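Illgate Residents' Group, minutes of the February meeting

I took the notes again, so please forgive my handwriting where it got typed up wrong. We started at 7:10 pm, with the heat on for once!

Last month's minutes
Agreed, with one fix. I had put the Costigan Street bus stop on the wrong side of the road.

Money
We have $2,185 in the account. The hall deposit of $103 is still owed back to us, and I said I'd chase it (again). We talked for ages about whether to keep $2,000 aside for the playground fence, and in the end we voted yes.

Shop and laundry
Folks like having drinks on sale close to home, and I'm one of them. Someone asked if we could get more plain water and less soda. I'll pass that on.

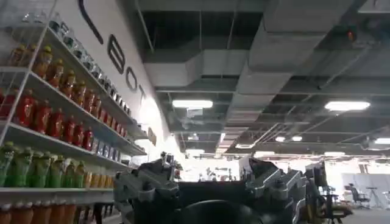

Bottled drinks on the white wire shelves

Number 71 bus
Trolura, who run the route now, wrote back to say the last evening bus stays until summer at least. Big relief in the room. They wouldn't promise anything about Hunham Road, so I'm writing a second letter and would love some help with the wording.

Laundry hours
Most people wanted a later close, 10 pm if we can get it. A couple of the upstairs neighbors were worried about noise, which is fair, so we settled on asking for 9:30 and seeing how it goes for a month. I also got an earful about people leaving clothes in the machines overnight. Please don't! 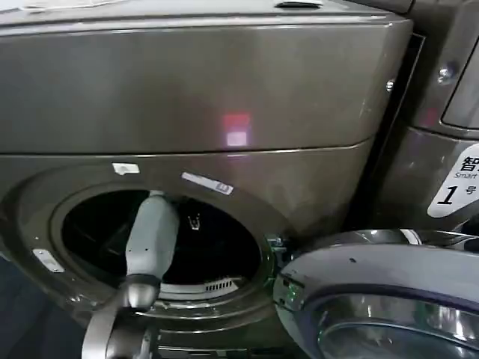
Front-loading washer

Any other business
Leaf bags are in the hall closet, help yourself. The spring yard sale needs tables, and I can lend two.

We wrapped up at 8:45 pm. Next meeting is in March, same place, and I'll bring the coffee.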